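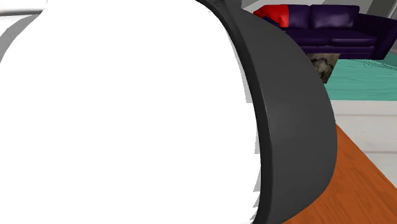 Home | Projects | Reports | Contact

Ouellet Creek Planting: Spring Progress Report to the Gamon Fund

Print this page | E-mail this page

What a season it's been! We got 448 willow and alder cuttings into the bank between the footbridge and Clistov Road, and 213 of them had leafed out by the end of May (the alders are well ahead of the willows). The deer fencing went up in April and has needed one repair, near the culvert.

Three landowners upstream have now asked to join, so we'd love to talk with you about moving the unspent mulch money to their stretch. Rukico Nursery can hold more cuttings for us until October.

Still to do: summer watering, weeding out the reed canary grass and a new sign at the parking lot. The water testing kit is on back order. Receipts will follow in June.

3 comments | 3 shares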